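Desk tidying, the two-armed way

Hello again! I promised a few people some pictures from the desk-clearing study, so I've picked out a couple I like. Quick recap if you missed the last page: Sachiko Matsuda and I are looking at whether a policy trained on messy, half-random desk layouts copes better than one trained on neat ones. We've got 340 demonstrations so far, all done by hand by me, Sachiko and Idrisa Kaijage (who is much faster than either of us and knows it).

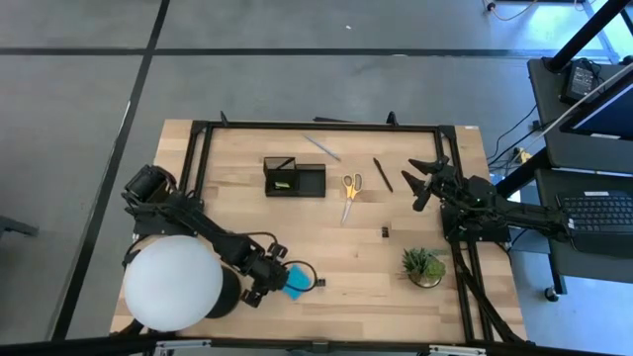
Left arm on the blue sponge, right arm open over the far side of the desk.

We call this sort of layout a Prullent, after the folder it got saved in, and the name has stuck. Pens, scissors, a clip, the organiser and a little succulent, which is in there as a "please leave alone" item. The sponge is my favourite thing to teach because it forgives a sloppy grip. Scissors forgive nothing! Kaede Koyama thinks we should have split the hard objects into their own set from the start and I'm coming round to it. 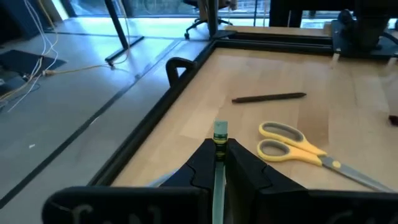

2 min read

From the wrist now, with something slim and green upright between the fingers and the yellow-handled scissors lying close by. I love these views. We trained 3 versions, one with the wrist views left out, and that one was hopeless with thin things: it would get over the right spot and then close on air. Putting them back helped more than all my fiddling with the layouts did, which was a bit deflating after 6 weeks of fiddling.

The messy-desk version is still ahead of the neat one, though only just, and Sota Hamada wants 5 more layouts before he'll let me say so in the write-up. More pictures in December, I hope.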